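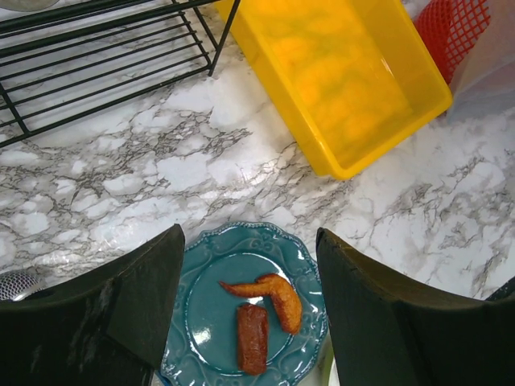

A teal-blue plate with toy food on a marble-patterned countertop. Photo: Reynaldo Mercado

Gudura toy library opens a play kitchen

2023-11-21

Families who borrow from the Gudura toy library can now also stay and play there. The library opened a play kitchen this month in the back half of its rooms in Vavside, in the space where the large outdoor toys were stored before. Children up to the age of 8 can use it during all opening hours, together with an adult.

The kitchen has a full-size counter with a marble pattern, lower than in a normal home, and it is furnished with a mix of toys and real household things. The food is toy food: there are chicken wings, sausages, vegetables, bread and several kinds of fruit. The plates, on the other hand, are ceramic, and some have a raised decoration on the rim.

"We discussed the plates for a long time," said Imtiaz Bhuiyan, who planned the kitchen. "Plastic plates are easier for us. But the children see at once that a real plate is something different, and they carry it with two hands. We bought them second-hand, so it is not a big loss if one of them breaks."

Two plates were broken in the first week. Mr. Bhuiyan said this was fewer than he had expected.

Most of the toy food comes from one donation. The Fuchs day nursery closed in the summer, and it gave its whole collection to the library. When the boxes were unpacked and sorted, there were 492 pieces in them. A part of it was too worn and was thrown away, and 315 pieces were washed and kept. The rest of the equipment, such as wire racks and colored plastic bins, was bought with money from the yearly toy sale.

The bins are used for tidying up. Each visit ends with ten minutes in which the children put the food back, and the plates are rinsed by the adults and left to dry. At first the library wanted every kind of food to have its own bin, but this was given up after a few days. Now the small pieces go together in one bin and the large ones in another, and the sorting is done in the evening.

Parents at the opening were mostly positive. One mother, who had come with her twin daughters, said that they had served her the same sausage many times and each time the price was higher. A grandfather asked for a second bench, as there is only one place where adults can sit and it was full after a short time. The library has promised to look for one before the end of November.

It is not possible to borrow the kitchen toys and take them home. For families who want toy food at home, the library has put together small boxes under the name Jokow, each with a cloth, a few pieces of food and a wooden spoon. They can be borrowed for three weeks in the same way as other toys. Some 100 households have a library card at the moment, and new ones can register at the desk. The card is free for the first two months.

The play kitchen has room for six children at one time. When it is full, families are asked to wait in the reading corner, where there are books and puzzles. Groups from nurseries and schools must book in advance by telephone and can only come in the morning.

The library would also like to receive more small plates and bowls. They may be of any color, but they should have no chips or cracks. Donations can be left at the desk during opening hours, and not outside the door.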